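Kursunterlage Haushaltsführung und Wohnraumpflege
Einheit 6: Ablageflächen im Wohnzimmer
Stand: Montag, 8. September 2025

6.1 Worum es in dieser Einheit geht

In Einheit 5 wurde die Küche behandelt. Dort sind die Zonen durch Herd, Spüle und Kühlgerät vorgegeben. Im Wohnzimmer fehlt eine solche Vorgabe, und deshalb sammeln sich auf den Möbeln Gegenstände aus verschiedenen Bereichen: Medikamente, Vorräte, Werkzeug, Spielsachen, Post. Fachlich spricht man im Kurs von einer Mischablage.

Eine Mischablage ist kein Fehler an sich. Sie wird zum Problem, wenn Dinge gesucht werden müssen, wenn Staub nicht mehr gewischt werden kann oder wenn Arzneimittel offen neben Lebensmitteln stehen.

6.2 Begriffe

Daueraufstellung: Geräte und Möbel, die ihren Platz nicht wechseln (Fernseher, Schrank, Truhe).

Greifablage: Flächen zwischen Hüft- und Augenhöhe, auf denen täglich etwas abgestellt wird. Der Fernsehschrank gehört fast immer dazu.

Durchgangsware: Tüten, Kartons und Taschen, die noch ausgeräumt oder weggebracht werden. Im Kurs gilt dafür eine Frist von zwei Tagen.

Arbeitsfläche auf Zeit: Tisch oder Boden, solange dort sortiert wird -- danach wird die Fläche wieder frei gemacht.

6.3 Fallbeispiel: Wohnzimmer mit Fernsehschrank

Achten Sie vor allem auf die Glasablage vor dem Fernseher und auf die drei Schubladen darunter. 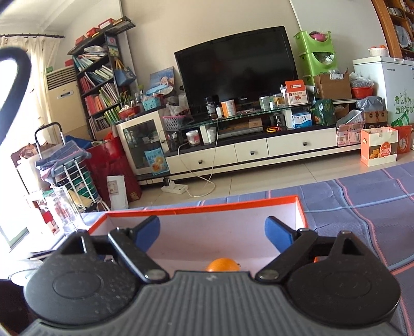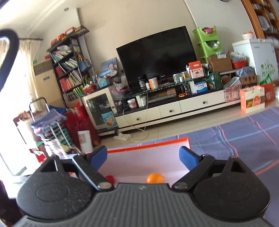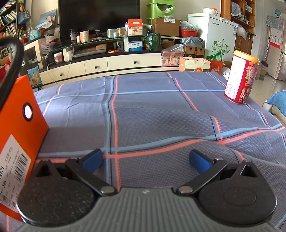
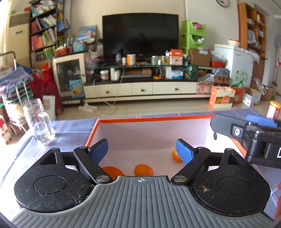 6.4 Aufgabe zum Fallbeispiel

Legen Sie eine Tabelle mit vier Spalten an: Gegenstand, jetziger Ort, Gruppe, neuer Ort. Tragen Sie zuerst nur die Glasablage ein. Dosen und Gläser, deren Inhalt nicht zu erkennen ist, kommen in die Gruppe »ungeklärt«. Bitte nicht raten.

Ordnen Sie danach die Gruppen zu:

a) Arzneimittel und Pflege: geschlossen und trocken lagern, in Haushalten mit Kindern zusätzlich abschließbar. Eine Schublade ohne Schloss reicht dann nicht.
b) Lebensmittel: in die Küche oder in einen eigenen Vorratsschrank. Obst darf in einer offenen Schale bleiben.
c) Werkzeug und Scheren: in eine Schublade, Spitzen nach hinten.
d) Kabel und Mehrfachsteckdosen: nicht lose auf dem Laufweg. Vor dem feuchten Wischen hochlegen.
e) Tüten und Kartons: siehe Durchgangsware.

Was in die Schubladen gehört, entscheiden Sie erst am Schluss. Über den jetzigen Inhalt ist nichts bekannt, er wird in der Praxis immer zusammen mit dem Haushalt durchgesehen.

6.5 Körbe und Einsätze

Für Schubladen genügen flache Einsätze. Im Übungsraum verwenden wir die Einsätze von Kilteo und die offenen Körbe von Flirnell; gleichwertige Schachteln aus dem Haushalt sind ebenso zulässig. Vor dem Kauf ausmessen: Innenhöhe der Schublade, nicht Höhe der Front. Körbe auf Schränken nur so hoch füllen, dass man sie mit einer Hand herunternehmen kann.

6.6 Reinigung der Glasablage

Ablage vollständig leeren, nicht Stück für Stück umräumen. Trocken abstauben, dann feucht wischen und nachtrocknen. Den Bildschirm nur im ausgeschalteten Zustand und mit trockenem Tuch behandeln. Zurückgestellt wird nur, was in der Tabelle dort eingetragen ist.

Abgabe der Tabelle bis zur ersten Sitzung im November. Umfang der schriftlichen Begründung: höchstens 195 Wörter.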